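Grumcombe Residents' Board: Waste and Recycling
Topic: Drink cartons and the revised collection rules

Posted by Tomomi Imai, Saturday, February 6, 2021
Under the revised rules, drink cartons are to be placed with general trash until further notice. Residents are asked to observe the change at all shared collection points.
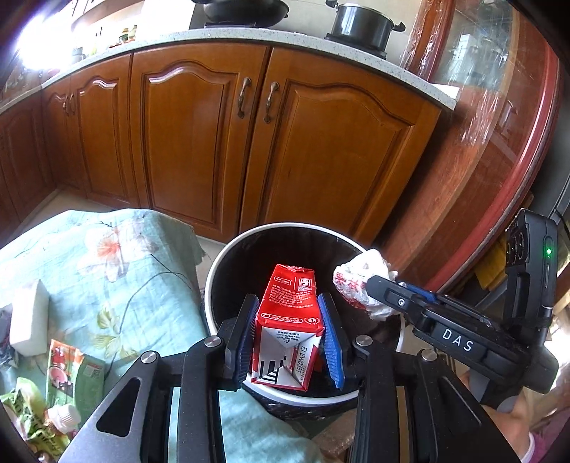

Shengli Fu replied:
I must register an objection. The Wirnside district accepts cartons with mixed paper, and its residents pay the same annual fee of 197. The notice does not state why we are treated differently.

Azucena Solís replied:
Wirnside sends its paper to another sorting plant. Ours has declined cartons since August — the lining clogs the pulping line. One carton in a bale may be enough to have the whole bale refused.

Shengli Fu replied:
That claim requires a source. My understanding is that a bale may contain up to 2 percent cartons before it is refused.

Guoqing Jia replied:
The 2 percent limit applied under the former contract. I support the present rule, although it should have been put to residents first. Nearly 200 households use the Lirkik Road point alone.

Shengli Fu replied:
Then I withdraw the figure but not the objection. I request that the new contract be posted in full.

Tomomi Imai replied:
The request is noted. The contract runs to 50 pages and will be added to the documents section.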